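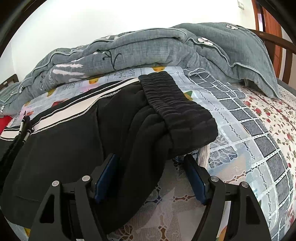

Textbooks > Garment Construction > Chapter 7

Chapter 7. Elastic Waistbands

A waistband holds a garment in place by tension. When elastic replaces a zipper or button, the band must stretch enough to pass over the hips and then recover to fit the waist. Both conditions limit the choice of elastic and the length to which it is cut.

Two methods are covered. In the casing method, the elastic sits inside a folded channel and can be replaced. In the direct method, it is stretched and sewn to the fabric with 5 parallel rows of stitching. Each row adds bulk and reduces recovery, so the elastic is cut shorter than for a casing.

Knit fabrics are treated first. Section 7.2 gives cutting lengths for elastic 42 mm wide, and Section 7.4 deals with side stripes, which must be joined to the panels before the band is attached.

Terms to know: recovery, shirring, casing, quartering, growth.

Saodah Subramaniam, Vandcombe Press. All rights reserved. Back to top

Related chapters
Chapter 6. Seams in Knit Fabric
Chapter 8. Drawcords and Eyelets
Appendix B. Stitch Tables, p. 145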